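Setting up a small table for cooking and eating

My kitchen table has to do everything: chopping, mixing, serving and supper. I used to clear the lot away before every meal and drag it all back afterwards, and I was sick of it! Now I work in zones, and I love it.

Start at the front edge. Keep it for whatever you're eating or stirring with, and put the plate down first so the cutlery has something to line up against. Picnic cutlery is fine for a quick lunch, by the way – it weighs nothing and lives happily in a drawer.

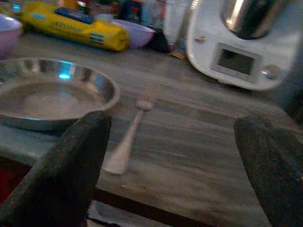
A white plastic fork and a steel plate on the worktop.

Next, the bowls. Two in the same colour make even a busy table look calmer, and light plastic ones are lovely for salad, peelings or beaten eggs. I keep one within reach and the other at the back, ready for when the first gets mucky. Steel goes in the middle, where everyone can get at it. 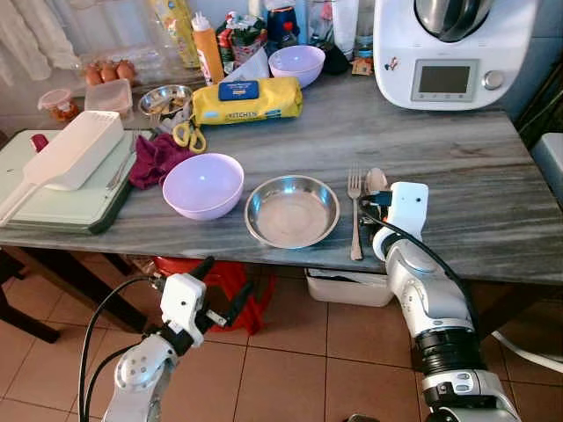

Steel in the middle, lavender to the left, fork and spoon to the right.

The back row is for bottles, jars and packets. Tall things go against the wall, and scissors go in front of them (bright handles are brilliant, you'll never lose them again). My friend Hanna Hnatiuk puts her chopping board at one end of the table and leaves it there all day, and I've copied her. Eggs behind the board, a cloth beside it, and you can crack, wipe and carry on without crossing the room. 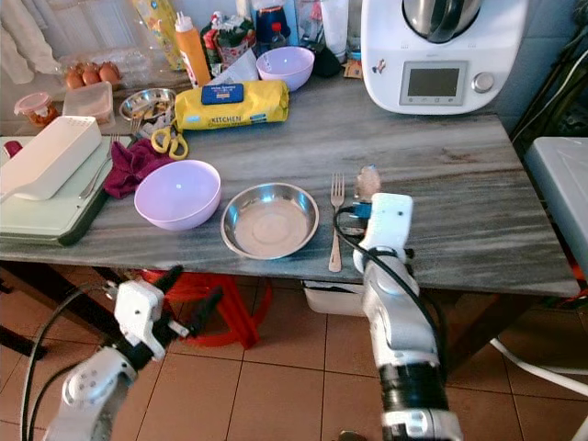 The pale green board at its own end, with a maroon cloth next to it.

Do use the space underneath too! A stool tucks in neatly, and a plastic bin or a basket will take the things you only want now and then.
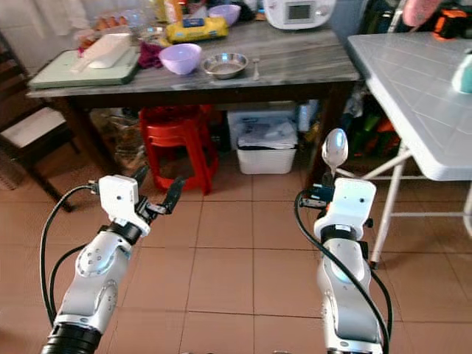

Last job of the evening: wipe from the back row forwards, so the crumbs end up at the front edge and you can sweep them straight into your hand. It takes me 2 minutes, 4 if there's been baking. Rinse the cloth well and hang it up to dry overnight.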